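Caderno da oficina de encadernação, 7 de agosto de 2019

Hoje foi dia de cola de amido, e escrevo já, antes que me esqueça das proporções.
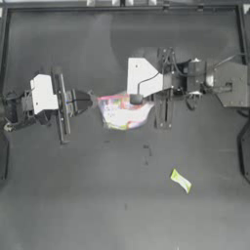 Cola, segunda tentativa

A receita da Hanna Baran pede 44 g de amido de trigo para 227 ml de água, e eu, teimosa como sempre, tinha posto água a mais em janeiro e passei meses a queixar-me do papel enrugado. Desta vez pesei tudo direitinho, mexi 23 minutos em lume brando (que braço o meu!) e passei duas vezes pela peneira. Ficou lisinha, uma beleza, quase com pena de a gastar.

Lombadas

Colei as guardas do livro de contas Trokano e do álbum dos Nwankwo. O primeiro assentou bem; o segundo tem a charneira rasgada e vai precisar de papel japonês, do mais fino, se ainda houver na gaveta. Deixei os dois na prensa, com mata-borrão novo.

Falta encomendar linha de linho à Stirnell e perguntar à Hanna se ela junta o timol a quente ou só depois de arrefecer.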